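Pavside Road workshop news from Skukeck

FOR IMMEDIATE RELEASE
28 September 2018

Skukeck opens its hand-motion collection to outside labs

Hi, I'm Solomiia Vakulenko, and I run data collection at Skukeck. We usually let the engineering team write these announcements, but this one is mostly about my corner of the building, so I got the keyboard.

The news first: starting today, university and company labs can apply to use the Pavliuk collection, our set of recorded examples for teaching robot hands to pick things up, turn them over and put them down again. It holds 2,246 recorded attempts across 74 tasks. We've been building it since April, and until now the only people training on it were us and our friends at Burkeck, who write the learning software.

If you haven't done this kind of work, the basic idea is pretty simple. A person steers the robot through a job — say, moving a cup from one side of a table to the other — and we save everything: the joint positions, the finger commands, the camera views. Then the person does it again with the cup somewhere else, and again with a different cup. The software looks at all of it and tries to work out what to do when it meets a cup it has never seen. One good example teaches it very little. A big pile of slightly different ones gets you somewhere.

What took me a while to accept is how much of the job is setup. My team can spend a whole morning getting cables out of the way, checking that the wrist view matches the arm position it was saved with, and making sure the sleeves haven't crept down over anything that has to bend. Then we record like crazy all afternoon (with snacks, which stay on the other side of the room, thank you). 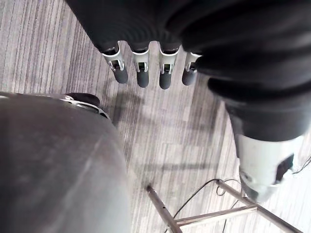

We also changed our minds about mistakes. In the early sessions we threw out every attempt where the object slipped or the hand came in at a bad angle, and we were very proud of how tidy the files looked. Burkeck asked us to stop doing that! They wanted to see the slips, and especially the recoveries, where the operator backs off and tries a second approach. So we went back to the operators and asked them to keep going after a fumble and finish the task if they could. The collection now includes 188 of those recovery attempts, all labeled so you can train with them or leave them out.

Each attempt comes with a short note in plain words from the person who did the steering. I fought for those notes, and I still read them. My favorite says "thought I had it, did not have it, got it on the way back up." You won't find that in a column of joint angles, and a few of our engineers have admitted the notes save them time when a recording looks odd.

Labs that are accepted get the full recordings, the task sheets our operators work from, and the setup checklist we use before every session. The checklist is longer than you'd expect, and it still gets a new line every few weeks. We'd love to hear what you'd add to it.

There's also a visiting program. We have room for 3 outside teams at our Pevside workshop, where they can propose tasks of their own and record them alongside our operators. You don't need to have your own robot to apply. We do ask that visitors let us add what they record to the shared collection, with their lab's name on it.

Access is free for teaching and research. Companies that want to use the recordings in a product should talk to us first about a license, and we'll try to keep that conversation short and painless.

To apply, send us a page or so on what you'd like to train and which tasks look useful to you. Please don't polish it too much — I'd much sooner read a rough page from somebody who has a real problem to solve. Applications go to the data collection desk at Skukeck, and so do questions about file formats, storage and visiting Pevside.

About Skukeck
Skukeck builds and tests robot hands and collects the recordings used to train them. Its collection work is based at the Pevside workshop.

Press contact: Solomiia Vakulenko, Data Collection, Skukeck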